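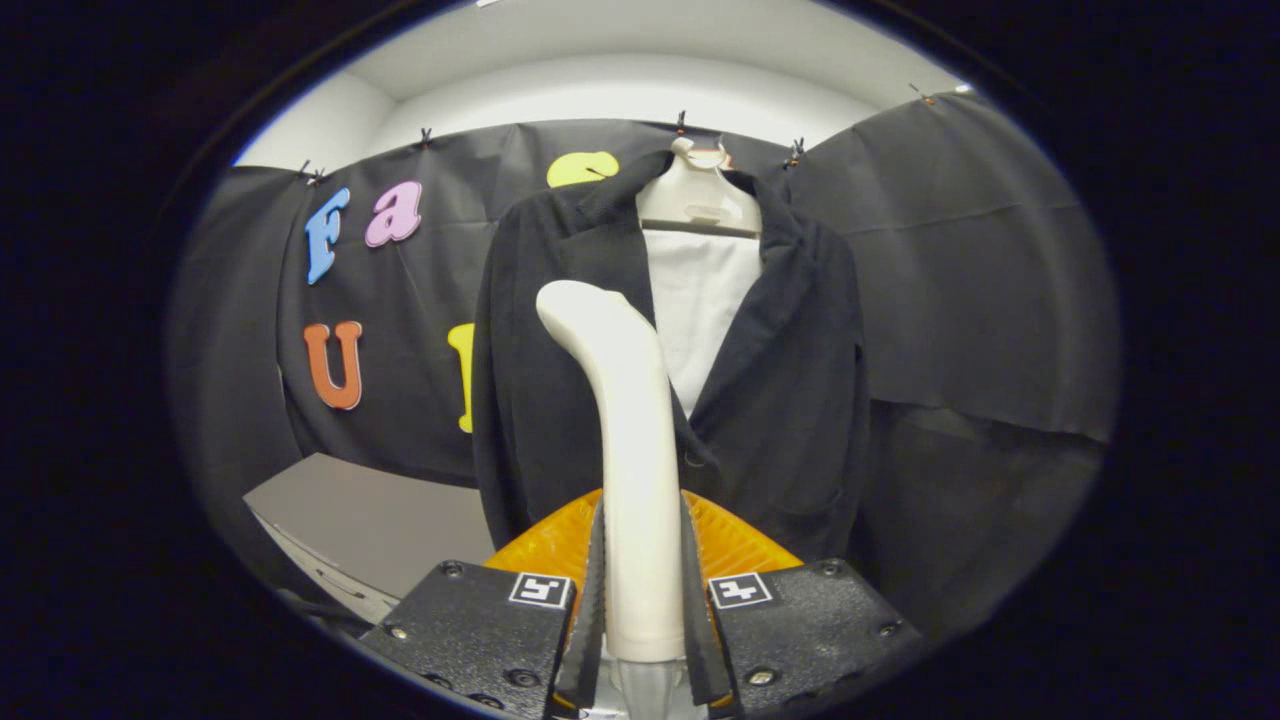 Bleddyn Price wrote that the booking page was still sending two confirmation emails for every order, and that clearing the cache on the office machine had made no difference.

Ticket moved from Open to In progress. Assigned to Ohemaa Quansah.

Ohemaa Quansah
Thanks Bleddyn. Can you tell me whether both emails come from the same address, and whether the order number is the same in each? Please forward one pair with the full headers left in.

Bleddyn Price
Same address, same order number. The second one arrives a minute or so after the first. Pair forwarded. Customers have started ringing to ask if they have been charged twice. They haven't, I checked the card payments.

Ohemaa Quansah
Headers received. The first email is sent by the Ormont shop itself. The second is sent by the Zikance mail add-on, which has its own confirmation template. Both are switched on in your account. Was anything changed on the settings page before this started?

Bleddyn Price
Sofia Gkikas set up the December newsletter on Saturday. I don't think she touched the orders side but I will ask.

Sofia Gkikas
I connected the customer list so the newsletter would go to everyone. There was a box saying "sync order events" and I left it ticked as it was. The list shows 1,625 contacts now, if that helps.

Ohemaa Quansah
It does. With that box ticked the add-on treats each order as a new event and sends its own email. Please do the following:

1. Go to Settings, then Connections, then Zikance.
2. Untick "sync order events". Leave "sync contacts" ticked.
3. Save, then log out and back in.
4. Place a test order using the free collection option.

Bleddyn Price
Done. Test order gave one email. However there are 32 messages showing as queued on the add-on's page. Will those still go out?

Ohemaa Quansah
Yes, they were queued before the change. Open the queue, choose Select all, then Discard. It only removes the emails. The orders stay as they are.

Bleddyn Price
Queue is empty. The newsletter draft is still there too. Had three real orders since lunch with a single email each.

Ohemaa Quansah
Good. I will leave this open until tomorrow at 10am and close it if nothing else comes in.

Status: Closed. Cause: duplicate order notification from connected add-on.

Search tickets Go

Ormont Support | Contact the help desk | Copyright Ormont | Back to top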